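**Ticket 271 - Fastura fingers vs. Salbridge fingers, slipping on glass**

Status: still open, kind of

Okay, picking this up again after lunch. The old Salbridge pads never gave us trouble on glass, so I swapped in the dark green Fastura fingers on the hand-held unit and ran the same jar (the spice powder one, from the Drundov kitchen set) to see if the complaint holds up. It does! Out of 25 grabs I lost 4 with the Salbridge pads and 15 with the Fastura ones. Same table, same jar, same me.

Things I tried:

- Wiped both inner faces with alcohol. Tiny bit better, then right back to slipping.
- Bumped the Barbier controller from 21 to 25 on the force setting. The jar holds, but the fingers flex and it tips toward me on the lift.
- Grabbed lower, near the thick glass at the base. Best results so far, though you have to come in really flat and my wrist hates it.

The right finger also has a chipped, scuffed patch on it. I don't think that's the cause - the inner face is what touches the glass - but I'd like a fresh pair printed before anybody blames the material.

Camera side is fine, by the way. With the fingers wide open I get a clear view of the jar between them on the approach, so please leave the mount where it is.

Next up is thin rubber tape on the flat inner faces, starting from this spot with the force back at 21:

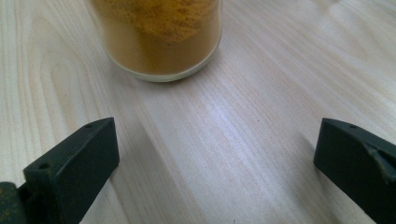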